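Subject: Re: [sim-manip] Notes from the Prolldale open day?
List: sim-manip, Clurnthorpe robotics interest list

On the open day, an earlier message asked:

> Did anyone from the list get to the Prolldale open day in February? I had
> planned to drive over from Nerham and could not. I am mainly interested in
> the simulator session. The announcement said they would run the two-arm
> platform through generated environments and take questions on contact
> settings. We are trying to decide whether to move our own long-object
> tasks out of the plain box room, and I would like to know
>
> - whether the environments are any use for manipulation or only for driving
> - what step rate they run at
> - whether visitors could look at the configs
>
> Slides would be fine if there are any.

I was there for the afternoon half. No slides that I know of. The simulator session started at 2 p.m. and ran over by most of an hour, so I missed the hardware tour that followed it and can't report on that.

The setup first. They use an in-house environment generator called Pap. It takes a seed and a short config file and produces a room or corridor, assigns surface materials from a library, and places one or more objects for the robot to deal with. The library has 83 materials at present. Materials are assigned per surface with no attempt at realism, and the presenter was clear that this is on purpose. They want the perception side to stop leaning on the floor being floor-colored. Geometry and friction are set separately from appearance, so a wall that looks like wood does not behave differently from one that doesn't.

Most of the session was spent on seed 3003, a narrow corridor with a log in it. They left it up on the projector during the questions, with the view looking over the robot's body down the corridor.
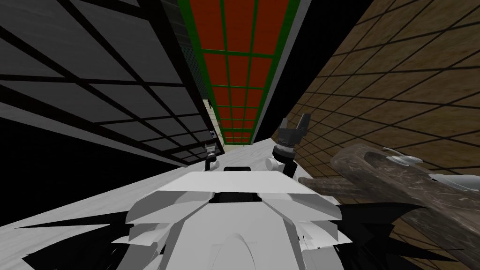
Simulator render, corridor seed 3003. Source: Prolldale open day, simulator session.

On your first question, yes, they use the corridors for manipulation, and the reason given was clearance. In an open room the planner can nearly always find a comfortable approach to a long object. Put the same object at a diagonal between two walls and a lot of those approaches go away, because the elbow or the far end of the object hits something. The log carries two white fittings, and the task as it was explained to us is to get hold of the log without treating the fittings as free-standing objects. They are rigidly attached in the model. The grasp planner had originally scored them as separate targets, and some early runs went wrong that way.

Collision shapes got a lot of discussion. The bark is visual only. Underneath, the log is a set of convex pieces, and contact is computed against those. Somebody asked if this made the gripper fingers appear to sink into the bark, and the answer was yes, slightly, and that they had stopped worrying about it. I would worry about it a little if you plan to train on wrist camera views, where the overlap would be largest in the image.

Step rate: physics at 400 Hz, fixed. They tried going lower and had trouble with the log creeping in the grip when both arms were loaded. They did not show numbers for that and I did not get a chance to ask for them. Rendering is decoupled and runs at whatever the card will give.

Shadows are hard-edged by default. You can see it in the render, where the black shapes low in the view are very jagged. There is a config option for softer ones, at a cost in frame time. I asked whether the hard shadows caused false edges in segmentation. The reply was that they had not tested it in isolation. I would want that tested before committing to anything.

Configs: visitors could read them on the second workstation but not take copies. The format is plain key-value text and easy enough to follow. One file covers the corridor width, the grid spacing on each wall, the object list and the start pose of the base. The part I would copy is that each arm has its own start pose entry, so you can begin an episode with the two grippers at quite different reaches. Our setup at Clurnthorpe mirrors one arm from the other, and I now think that has hidden some problems from us.

They keep a fixed evaluation set of 173 seeds, which are held out of training. Success rates were mentioned verbally for a few categories, but the definition of success changed partway through the year, so I am not going to repeat the figures here.

Two things I did not like. Resetting an episode reloads every material from disk — this took long enough that the presenter filled the time by talking — and there is no way to pause and step contacts one at a time. For debugging a bimanual lift I would miss the second one badly.

For your long-object tasks, I would start with one or two corridor layouts built by hand in your existing room and see how many of your current grasps survive. That is a day's work and needs nothing from Prolldale. If most of them survive, the generator probably won't tell you much more.

I have handwritten notes on the config keys and can type them up if there is interest. They are incomplete on the friction section.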